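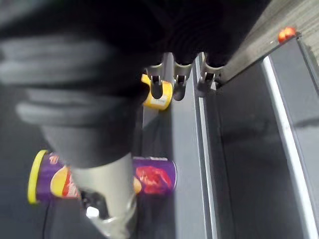 Razia Hashmi
Teleoperation lead, Lulleck

Spent Monday on the snack can task. The arm has to pick a can up off the table and set it down in a tray. A person drives it by remote control, we record the run, and the recordings go into training. Notes from the day follow, mostly for the people who asked what this work is like.

The purple can is lying on its side, yellow lid to the left. I asked for it that way. A standing can is an easy grab from almost any direction. On its side it can roll, and the driver has to choose where along the length to take hold.

We go for the middle of the can. Near the lid the other end dips when you lift, and then you spend ten seconds trying to level it out over the tray. The policy will copy those ten seconds if you leave them in.

From the wrist camera you lose part of the label behind the finger once you are over the can. New drivers want to back off so they can see it again. I tell them to line up while they are still high, then come straight down and trust it.

We got 43 runs on Monday. I kept 35. The other eight had a bump, a regrasp or a long pause in the middle where somebody was thinking.

On pauses: I used to keep them. A person stops for two seconds to check a side view and it looks harmless on playback. Then the trained arm stops in the same spot and sometimes does not start again. Now a long pause is a redo.

Babar Pirzada drove most of the afternoon. He is slower than I am and his data is better. His approach looks nearly the same each time, and he only changes it when the can has been moved.

We do move it. Every 3 runs someone shifts the can a little or turns it a few degrees. Fewer moves than that and the model learns one spot on the table. We tried moving it every run in January and the drivers got tired and sloppy by lunch.

Somebody asked why we don't just take the arm by the hand and guide it. We do that at the Storkton site for wiping and for drawers, where you want to feel the push. For picking I prefer remote. With hand guiding your own arm ends up in the side view, and you also know things from standing there that the cameras don't.

The controller is still the old Flakis one. There is a small lag on closing the gripper. You get used to it in a morning, but it means you should stop moving completely before you squeeze.

Target for this task is 500 kept runs before we train anything. I would like to try a first model earlier than that, just to see where it fails, and then record more of whatever it gets wrong. Still arguing for it.

Next is the same task with two cans close together. I expect the keep rate to drop.

Comments

tarar_fan: Do you throw the rejected runs away or store them?

Razia Hashmi: Store them, tagged with the reason. We may want the regrasps later.

Dell in the shop: the squeeze lag would drive me up the wall

Babar Pirzada: It did for the first hour. Also I am not slow - I am consistent.

Search posts... Go

Contact | Copyright Razia Hashmi | Back to top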